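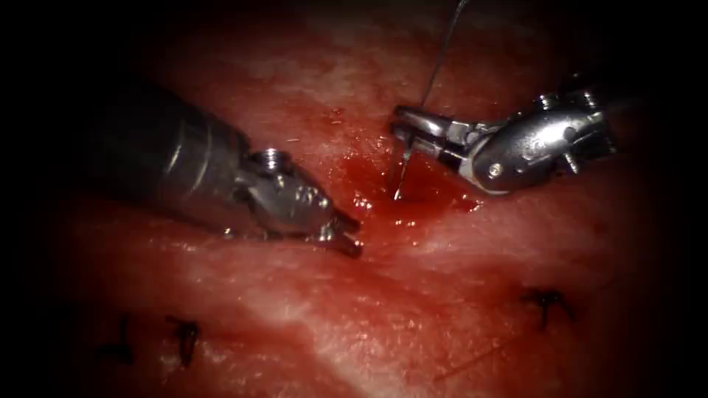
Junior Wrestling Development Program – Mid-Term Progress Report

Submitted by: Grilberg Wrestling Club
Submitted to: Staritz Community Sport Fund
Period covered: program start to the end of September

1. Purpose of this report

The grant agreement asks for a written report at the midpoint of the program. It covers training delivery, competition, coach education, equipment and spending to date. Receipts have been sent separately through the fund's online portal and are not repeated.

The program runs freestyle wrestling for athletes aged 10 to 15. It replaced the old drop-in session, which had no set curriculum and no link to competition. The grant pays for the hall, a share of coaching hours, part of the new mat and travel to away meets. Families pay a reduced registration fee and buy their own shoes.

2. Training delivery

We planned two sessions a week and have kept to that apart from one week when the hall heating was being replaced. The beginners' group trains on Tuesday from 5:30 p.m. and the competition group has a longer session on the weekend. Registered athletes now stand at 23, against a target of 16 for this point in the program.

The higher number has made the Tuesday session crowded. We split it at the start of September so that the younger athletes have the mat first and the older ones do conditioning in the side room, and then they swap. This works well enough, though the side room has a low ceiling and skipping is out. If registration keeps climbing we will need a second early session, and we would like to discuss that before the next funding round opens.

Attendance has been steady among the girls, who make up a larger share of the group than they did in the drop-in years. Attendance among the oldest boys dropped once school football started. Some of them have told us they will be back when the season is over. We have kept their places open until then. 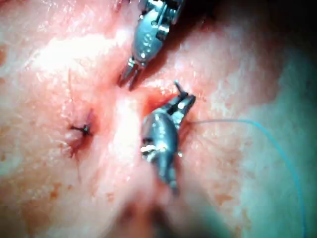 Two surgical instruments reaching in over soft tissue, close view.

3. Competition

Competition was the part of the application we were least sure about, as most of the athletes had never wrestled outside our own hall. Four of them entered the Lustitz Junior Open, our first away meet under the grant. All four made weight without any cutting, in line with the weight policy we attached to the application. Two lost both of their matches. One won a match on points and lost the next by fall. The fourth reached the bronze match in the under-13 division and lost it 6–4 after leading at the break.

The results were in line with what we expected. The useful part was seeing where the matches were lost, and it was nearly always in the same place. Our athletes are comfortable once they are on a leg and are reasonable on the ground. On their feet they wait too long, let the other wrestler take the inside position and then shoot from too far out. Three of the losses at Lustitz started with a shot of that kind.

We also held an in-house meet with visitors from the Medina club. Visiting coaches helped with officiating and the scoring table was run by parents. It gave the beginners their first full match with a referee, a clock and an opponent they did not know. Both clubs would like to hold it again, this time in the Medina hall. 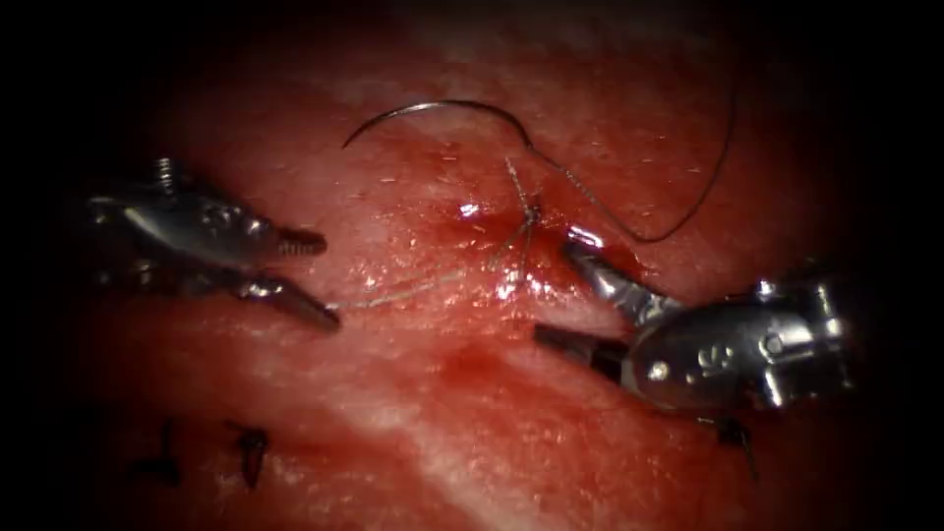 Following Lustitz we changed the plan for the competition group. The original curriculum had this block set aside for turns and pinning combinations, and we have moved that back in order to work on hand fighting and closing distance. The main drill is a simple one. Partners start apart and walk in from opposite sides, and they have to stop as soon as their hands are pointing at each other across the middle, as the jaw tips of the two grippers are in the photo, one from the left and one from the right. From there the coach calls which partner is to take the inside tie. Athletes who reach with a straight arm get pulled past their own feet, and they learn quickly to bring the elbow in. We run it in short rounds at the start of every weekend session and it has now been passed down to the Tuesday group in a slower form, without the finish.

Turns and pinning combinations will be taught after the winter break. We do not expect the change to affect the overall outcomes in the agreement, but we are noting it as it departs from the session outline the fund approved.

4. Coach education

Two assistant coaches have finished the entry-level course, including the concussion module. A third has done the classroom part and still needs supervised hours on the mat. The course was full twice before she could get a place, so this item is behind schedule. She is expected to complete it in the second half of the program.

The head coach has also written up the warm-up and the first eight lessons so that an assistant can run a session alone if needed. The notes are plain and fit on a few sheets.

5. Equipment and facility

The new mat was delivered in two parts. The supplier sent the wrong edge covers with the first delivery and we trained on the centre section only until the right ones came. The full mat is now down and has been checked against the competition markings. The old mat has been cut down for the side room.
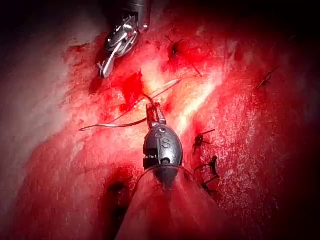
The cleaning routine was tightened when the new mat arrived. It is mopped with disinfectant before and after each session, outdoor shoes stay at the door, and coaches check for skin infections before anyone steps on. One athlete was sent home under this rule and came back with a doctor's note the week after. Mop heads and disinfectant cost more than we allowed for, and the difference is being covered from registration fees.

Storage is still a problem. The hall is shared with badminton, so the mat has to be lifted and stacked after every session, and the trolley we bought does not fit through the storeroom door with the full stack on it. We make two trips. A narrower trolley has been priced and would come out of the club's own money.

6. Budget

Spending is close to plan. Hall hire is on budget. Travel is under budget, as parents drove to Lustitz and we did not need the bus. The mat came in $142 over the quoted price because of a change in freight charges. We ask the fund's permission to move that amount across from the travel line. No other changes are requested.

7. Next period

– Second away meet, with more than one entry from the beginners' group if they want to go.
– Return meet at Medina.
– Supervised hours for the third assistant coach.
– Short survey of athletes and parents, as required under the agreement.
– Decision on a second early session, depending on registration and hall times.

The club would welcome a visit from the fund at any regular session. The Tuesday one is the easier to see, as both groups are in the building between 6:15 and 6:45 p.m.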